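Bellis Robotics Help > Hardware > Grippers and end effectors

Narrow fingers or wide pads for mixed household objects?

Posted by Renata Jara, 28 September 2023
Tags: parallel gripper, wrist camera, fingertips, budget

I have one arm, one parallel gripper and a boss who would like to know by October which fingertips we are standardizing on. The two candidates are the Pilonari narrow set (hard plastic, tapering to a point, come with the gripper) and the Wirnivier wide set (flat rubber pads, do not come with anything, cost 345 for the pair plus the adapter plate).

The job is tabletop pick and place. Scissors, mugs, lids, small boxes, pens, whatever people leave lying around. Nothing over 700 grams. I am running the same arm and the same controller for both sets, so the fingers should be the only thing that changes, although I said the same about the last comparison and it was the cable.

So far the narrow set wins on anything thin and lying flat, and loses on anything smooth and round, which it squirts across the table like a bar of soap. The wide set holds the mugs beautifully and cannot get under a pen to save its life. It also blocks more of the wrist camera than I expected.

Is there a sensible way to compare these that doesn't end with "it depends"? I already have "it depends." I got that one for free from the sales rep.
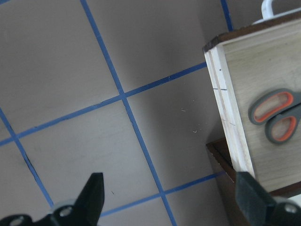
Reading time: 3 min

The view is from the wrist camera with the narrow fingers on. You can judge for yourselves how much of the bottom of the picture they take up. The blue tape is my placement grid, so that objects go back to the same squares between runs. The scissors are up against the side of the wooden box, which has been the most argued-over pose in the whole set: one finger wants to be exactly where the wood is.

Elango Reddy
Accepted reply, 19 votes

Stop comparing fingers and start comparing failures. I mean that literally. Make one column for "never touched it," one for "touched it and pushed it," one for "had it and dropped it," and one for "hit the furniture." An overall success rate mashes those together, and then you get two numbers that are nearly equal and tell you nothing worth 345 of anybody's money.

Your narrow set will probably pile up in the dropped column and the wide set in the furniture column. Dropping can often be helped with grip force or a bit of rubber on the tips. Furniture is geometry, and geometry doesn't take suggestions.

For sample size, I'd do 300 grasps per set. Alternate the sets in blocks instead of doing all of one and then all of the other, or you will end up measuring how good you got at calibrating. Redo the camera to gripper calibration after every swap, even when you are sure you don't need to. Especially then.

For things leaning on or lying next to a wall, run them as a separate group and report them separately. If you mix them in with objects out in the open, whoever picks the mix picks the winner. Use your tape for this. Decide which squares count as "near the box" before you start, write it down, and don't look at the results first.

One small thing from your picture: there's a shadow on the table beside the box. If your detector is at all touchy about lighting, that side could score worse with either set. Move the lamp or put up a second one, then leave it alone until you're done.

Manikandan Devadiga
4 votes

Get the wide ones. We have had them on a Murthy arm for a year and they are great. Never had a problem with scissors.

Edit: we don't pick up scissors. But I don't see why there would be a problem.

Theophilus Agbenyega
11 votes

Third option, cheap and ugly: keep the narrow fingers and put silicone sleeves over the tips. I used heat-resistant sleeving from a kitchen supply place. You lose a little opening width and all of your dignity, but the round stuff stays put.

For scissors near a wall, I'd go for a handle loop and close on one side of it, one finger inside and one outside. Grabbing across both handles needs a wide opening, and that's how you meet the box. Go slowly on the way down. Hard plastic tips make a very particular noise on a tabletop, and after a while you hear it at home.

I'd also tilt the camera a few degrees before blaming either set for blocking it. On mine, that got back most of the view between the fingertips. You do have to recalibrate after, so do it before Elango's 300 grasps and not at grasp 299.

Comment from Renata Jara: Sleeves ordered. Doing the four columns. The boss has asked whether there could be a fifth column for "worked."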